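Home | Guides | Kitchen | Comments

Part 3: Setting Up Your Canning Pot

1. Wash the pot and lid, even if they're new. I use plain dish soap and let the lid dry in the rack. 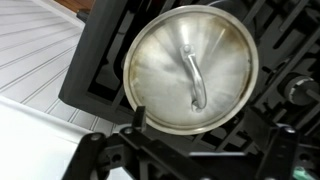 Kwok-wai Chien says a splash of vinegar in the water keeps hard-water crust off the jars, and I've done it ever since!

2. Set the pot on your biggest burner, then fill it (full pots are heavy).

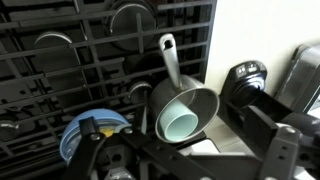
Burners and grate.

Caution: never process low-acid food this way.

Comments
Marla: Can I stack half pints?
Dee: Yes, with a rack between layers.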